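Podthorpe reuse room asks neighbors to keep the caps on

The reuse room at the Podthorpe community hall has put out a friendly call for small plastic bottles, and this time the folks who run it would dearly love for the caps to come along too. The room took in 200 bottles in January, and 51 of them arrived with no top at all, so they couldn't go back out for refilling with dish soap or hand lotion. Small ones like the green bottle with the white cap are the most wanted, as they fit nicely in a purse or a desk drawer.

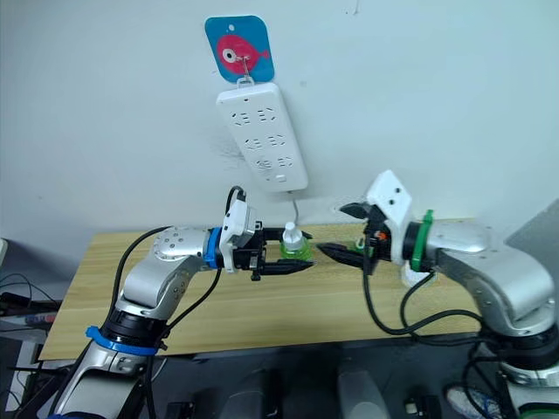 What to look for in a cap

Marjan Naseri, who looks after the refill shelf, would like everyone to take a minute at home and look the cap over (a scuff or a gray mark is no trouble at all!). Ribbed sides are a real kindness to anybody with sore hands, and a cap with a small hole in the top, like the white one on the green bottle, should be rinsed through with warm water so no old soap is left sitting in it.

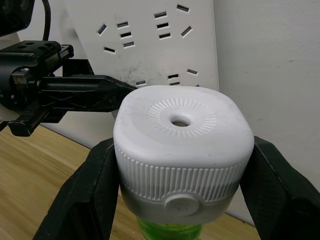
Roya Farahani wrote in to say that she had been throwing her caps away for years, thinking they weren't wanted, and that she now has a shoebox going under the sink. She asked whether odd caps with no bottle are welcome, and they are, up to 30 per household.

Bottles and caps can be left in the bin by the side door of the hall through the end of March 2021.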